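The January clear-out, one binder at a time

Every winter the same thing. The shelf over the desk gives up, papers slide, and somebody says we should go digital. We did go digital, in 2016. Still have the binders.

So for this issue - a week with the lever arch file. Dull subject, I know. But our small office had 117 of them at last count, some not opened since the move from Neltirby, and the landlord wants the back cupboard empty by the end of January.

First rule, learned the hard way. Stand them up. A file lying flat gets another file on top, then a mug, then it's furniture. Upright, label out, finger hole low on the spine where you can hook it. That hole is the best thing about the whole design. Full binder, tight shelf, one finger, out it comes. 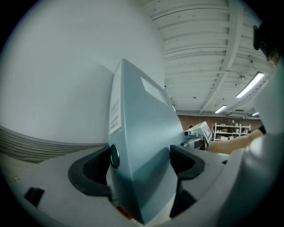 Page 400

Color next. We went pale blue-gray for anything still live and black for the archive. Sounds fussy. Saves ten minutes a day, easy. Sutell sells a decent plain one, stiff boards, arch that shuts flush. The Odolora ones look nicer but the spine labels peel, and a peeled label is a lost file. Ask me about the Nguyen contract. Three days, that took.

Labels, then. Big print, few words. Year first, subject second. Ours had been typed up in tiny letters by someone with much better eyes, and you had to be nose to spine to read teh things. Redo them. All of them, one afternoon, radio on.

Then the hard part, what to throw. We pulled nearly 3,000 sheets in a morning. Takeout menus, fax covers, the manual for a printer that left the building years ago. Three copies of one lease, none signed. Shred what has a name or a number on it, recycle the rest, and dont stop to read. Reading is how a morning goes.

Leave a thumb's width of space in each binder when your done. Overstuffed, the arch springs and the holes tear, and you're back to loose paper in a box - I have two of those left, under the desk, for next week.

Contact the editors | Copyright 2022 | Back to top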